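Telodstead Extending Table: Care and Setting-Up Guide
Section 4: Looking after your white tabletop

By now your Telodstead should be standing on its own legs and, we hope, not wobbling. If it is still rocking a little, do go back to Section 3 and turn the levelling feet before you carry on, as everything is so much easier on a steady table. This section is all about the matt top, which will stay looking lovely for years with very little fuss.

First clean

1. Peel back the protective film slowly, starting at a corner. Keep it low and flat as you pull – it comes away more willingly that way.
2. Leave the top uncovered for 2 hours before you put anything on it.
3. Wipe it over with a soft, damp cloth and a drop of washing-up liquid, then go over it again with plain water.
4. Dry it with a clean tea towel, working towards you in long strokes.

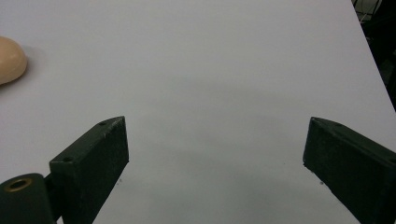
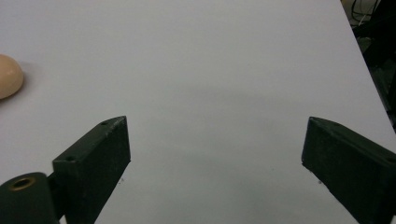
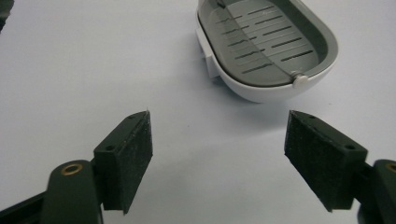 Fig. 4: Pale, plain work surfaces.

Everyday care

5. Wipe up tea, coffee, beetroot and curry as soon as you can. We know this isn't always possible in the middle of supper, so please don't worry if a spill sits for a few minutes.
6. For a mark that won't shift, put a little Wuto cream on a damp cloth and rub gently in circles. Rinse well, or you may be left with a faint bloom once it dries.
7. Lift things when you want to move them, particularly pottery with an unglazed foot.

Note: A matt finish shows fingermarks more on some days than others, depending on the light. They will come off with the damp cloth.

Caution: Always use a mat under anything hotter than 70 °C. That means teapots and casseroles straight from the oven, and slow cookers too.

Caution: Never use scouring powder, wire wool or bleach. These will leave shiny patches, and we're sorry to say they can't be polished out.

If you fitted the Halim extension leaf, clean it at the same time as the main top, even if it spends most of the year in a cupboard. Store it flat, wrapped in an old blanket, and well away from radiators. Spare felt pads for the runners can be ordered under part number 53.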